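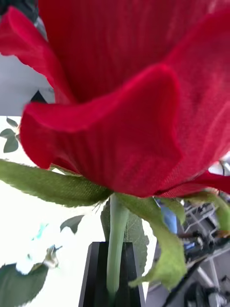
According to one Cidley customer, the hardest part of moving last month was learning on the morning of the job that the building would not release its freight elevator without paperwork from the mover. The remark came in a written response to a survey carried out by Jesska Moving and Storage in January, and it was echoed in many of the 206 replies the company received.

Jesska announced on February 22, 2019, that it will change the way it books apartment and condominium moves in Cidley. Starting with the spring season, the company will contact the building directly, obtain its moving rules, and send any insurance certificate the management office requires. Until now this has been the customer's responsibility. There will be no added charge for the service on local moves.

The survey was sent to households that used the company during the previous year. Customers were asked about scheduling, packing, the condition of their goods on delivery, and the final bill. Scores for the crews were high in every part of the city. Scores for communication before moving day were lower, and the comments pointed to the same few matters: elevator reservations, loading dock hours, and street parking permits.

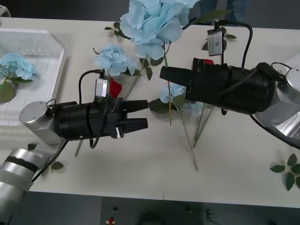
Under the new procedure, a coordinator will be assigned to each apartment move at the time the deposit is paid. The coordinator will confirm the elevator time at both addresses and will give the customer a written schedule no later than 7 days before the move. If a building changes its hours after that point, the company will rebook the crew without a fee, provided another truck is available that week.

Customers will still need to do a few things themselves. Most buildings require the resident's signature on the elevator request, and several ask for a refundable deposit made out by the resident. The company cannot pay these deposits on a customer's behalf. Customers are also asked to tell the coordinator about large items, such as pianos, safes, and sectional sofas, before the written schedule is issued.

Jesska has built a file of moving rules for 124 buildings in the city, and the file will be used to prepare estimates as well as schedules. Estimators have sometimes quoted a job without knowing that the only permitted entrance was at the rear of the property or that the walk from the truck was a long one. The distance will now be entered on the estimate and priced there, and it will not be added to the bill afterward.
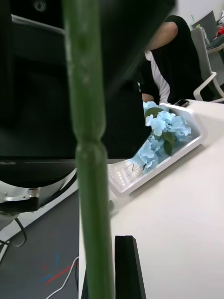

The company is also extending its agreement with Idance Storage, which operates the warehouse on Mbwambo Street. The agreement gives Jesska customers short-term space when the closing date on a new home is delayed. Goods stored under the agreement remain in wooden vaults loaded at the old address and are not handled again until delivery. The first two nights are included in the price of a local move. After that, the regular daily rate applies.

Coverage for stored goods is not automatic. Basic valuation ends when the vault is received at the warehouse, and customers who want protection during storage must select it in writing. The form has been rewritten in larger type and now lists the deductible on the first page. Full-value protection is available with a deductible of $1,000 or with no deductible at a higher premium.

Long-distance moves are not affected by the changes. Those shipments are scheduled by a separate office, and delivery windows depend on the route. Customers moving out of Cidley to another state may ask for help with the elevator at the pickup address, but the company cannot make arrangements at the destination.

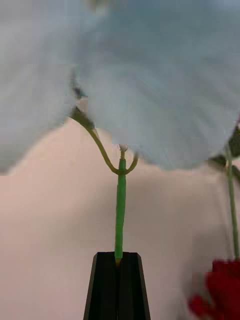

A pale blue artificial flower on its green stem.

Customers who already hold a reservation for April or later will be contacted by a coordinator and do not need to book again. Building managers who wish to add or correct their moving rules may send them to the Jesska office in writing. Updated rules should include the dock height, the permitted hours, and the name in which insurance certificates are to be issued.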